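From the Forari Street Family Room: Clearing the Shelves

If you were in on Tuesday you will have seen the toys stacked along the hallway in banana boxes. We were going through the family room before the summer session, and most of it is done now. This is a rundown of what changed, what went out the door, and what we still need.

The room was last sorted before the move from the El-Sayed building. Since then things have come in a bag at a time and have been put wherever there was a gap. Bouchra Kamel and Isauro Jaramillo took everything down, wiped the boards and decided what was going back up. Anything broken, missing a wheel or missing its other half went straight in the trash. We lost two train sets that way and a xylophone with three bars.

Small cars were the biggest group by far. They turned up in the puzzle drawers, the dress-up trunk and the pocket of a coat on the lost and found hook. Each one was checked at the table before it went back into use, including the little green one that several of the younger children ask for.
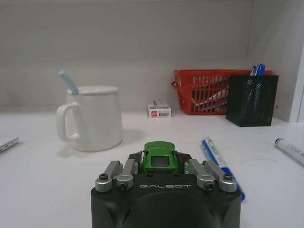 We ended up with 75 cars fit to keep. They will live in two shallow bins on the lowest shelf, where a three-year-old can reach them without climbing. Please don't put them back in the deep tub. The ones at the bottom never get played with, and the whole tub ends up on the floor.

Drinks at the table are fine for adults as long as they stay in a mug with a lid on. The same goes for laptops during homework hour. Move them over when the toys come out.

The new order for the shelves is simple. Heavy things and things with wheels go low. Books and puzzles go in the middle. Plush toys go up higher, where they can sit in the open and the children can point to the one they want. Nabila Farouk washed the plush toys at home over two weekends, and we thank her for it. Any with loose eyes or split seams were set aside, and Lenka Šťastný has those for mending. She expects to have them back in July.

We would also like people to stop using the toy shelves for food and drink. A bottle or a juice carton set down next to the stuffed animals is easy to forget, and a leak runs along the board and into whatever is sitting there. We have had to throw out one rabbit and a box of alphabet cards already this year.

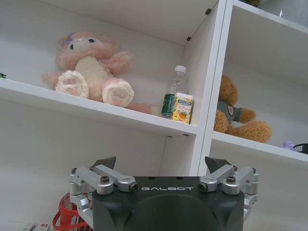

Snacks and drinks have their own place on the counter by the sink. Write your child's name on the carton or bottle with the marker that hangs there. Whatever is left at closing will be emptied and recycled.

A carload of toys we had doubles of went to the Trusuvby playgroup, which opened in the spring with very little on its shelves. Ehab Bennani drove it over and came back with 11 empty bins they didn't need, so we are not short of storage for now.

We could still use the following: wooden puzzles with all the pieces, picture books in any language, a low stool, and clear tape. We can't take any more large plush toys, as there is no room for them. Please hand donations to whoever is at the desk instead of leaving them in the family room.

The room is open again at the usual times. The top cupboard hasn't been touched yet, and if you have a free morning to help with it, put your name on the sheet by the door.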